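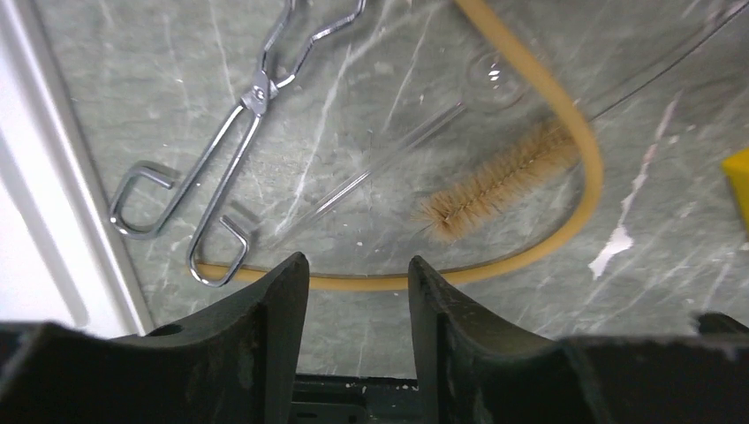

Joltbridge Makerspace, Bench Tools Group

Review: Urnum folding work light
Posted Jan 3, 2019

We bought two of these lights in May to replace the old clamp lamps at the soldering benches. The clamp lamps had springs that no longer held, and one had a switch that had to be pressed twice. The Urnum was on the short list because it folds flat and takes up little room in a drawer. Members have used both lights most evenings for the months between, so this covers daily use as well as what comes in the box.

The box holds the light, a power cord, a bench clamp and a single sheet of instructions. The sheet is only drawings. The one for the clamp shows the pad on the wrong side of the screw, and both of ours were put together that way the first time. If the clamp rocks when you tighten it, turn the pad over.

The arm has two joints and a swivel under the head. It stays where you put it. After a few weeks the lower joint on one light began to sag when the arm was fully out. A quarter turn with a screwdriver fixed it, and it has needed the same again once. The screw is under a rubber cap that is easy to lose. We have lost one.

Light quality is good. There are 6 brightness steps and no color setting. The lowest step is still too bright for looking at a phone screen under repair, and most people tilt the head away to deal with it. The top step is more than anyone has needed. Steps three and four are where ours stay. There is no flicker that we can see, and shadows are soft enough to read the numbers on small parts without moving your head around.

The buttons are touch type and sit on the front edge of the head. This is the part we like least. They do not respond to a gloved finger, and they do respond to a sleeve. A plain knob would have been better.

Heat is not a problem. After an evening of use the back of the head is warm and can be held. The cord is short at 5 feet and comes out of the side of the base, so on the left bench it has to cross in front of the drawers. We added an extension there and tied it up under the shelf.

We compared it with the Zilach desk lamp in the front room. The Zilach costs less and has a longer cord, but its arm bends at one point only and the light falls in a narrow patch. It is fine for reading and not much use for wiring. The Arancibia light that two members own at home is the better lamp, with a wide head and a real knob. It also costs nearly twice as much and does not fold.

We paid $31 each for the Urnum lights. Spare caps and clamp pads are not sold separately. We wrote to ask and were told to contact the store, and the store did not have them either.

For a shared bench where the lamp gets pushed aside and pulled back all evening, it does the job. We would buy it again at the same price. If your bench is used mostly with gloves on, look for something with a knob.

Both lights stay on the soldering benches. Please fold the arm down before closing the shelf door.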